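About Climton

Hello! I'm Abelardo Grajales and I started Climton after years of watching small firms buy the wrong robot. We help workshops, packers and florists plan and budget for their first arm — what to buy, what to hire, and what to leave in the catalogue.

Most people ring us with a price for the arm and nothing else. Then come the gripper, the cabling, the table, the training days (always more than you think!) and the spares. I tell everyone to keep 15 per cent of the budget back until December, and I've yet to meet a buyer who was sorry they did. 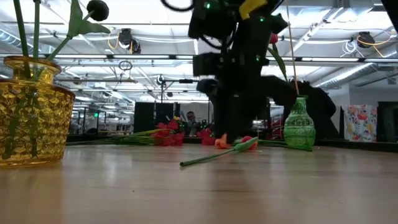

Our planning sheet is called Osano and it has 40 lines, one for each cost we've seen somebody forget. You fill it in with us over a cup of tea, and we go through it again once the quotes are in. A first visit and written plan costs £2000, and we take no commission from anyone selling the kit.

We're based at Dreklow Yard, up the stairs next to the loading bay. Ring before you come, as the gate code changes every Friday.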